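# The quiet cost of holding on to cash

When share prices fall, fund managers tend to let their cash pile grow. Margareta Voicu, who runs the research desk at Costache, has tested how well that habit serves investors. Her June note covers 146 equity funds and compares the cash each one held with the return it earned over the next year.

The result is lopsided. Funds that raised cash after a fall gave up more in the recovery than they had saved on the way down. The gap was widest among the smaller funds, where withdrawals forced sales at poor prices and the proceeds then sat idle.

Voicu measures this with a ratio she calls the Sultik score: cash held, divided by the withdrawals a fund met in its worst quarter. A score of one means the cash was just enough. Of the funds in the note, 45 scored above three, a level she regards as hard to defend on grounds of safety alone.

Nelu Avram, a portfolio manager at Stodard, accepts the arithmetic but disputes the test. A worst quarter taken from a calm decade says little about the next one, he argues, and a manager who runs short must sell whatever can be sold. His own fund keeps a fixed share in cash and restores it each month, whatever the market has done.

Both agree that the reason for holding cash should be written down before prices move. Few of the funds had done so.
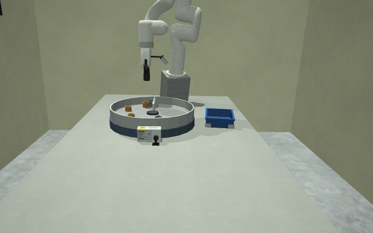
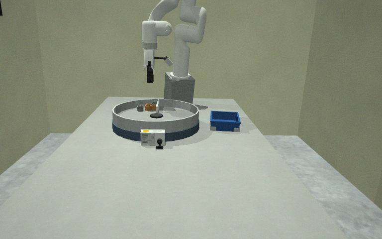 *White robot arm on a grey pedestal, two simulated views.*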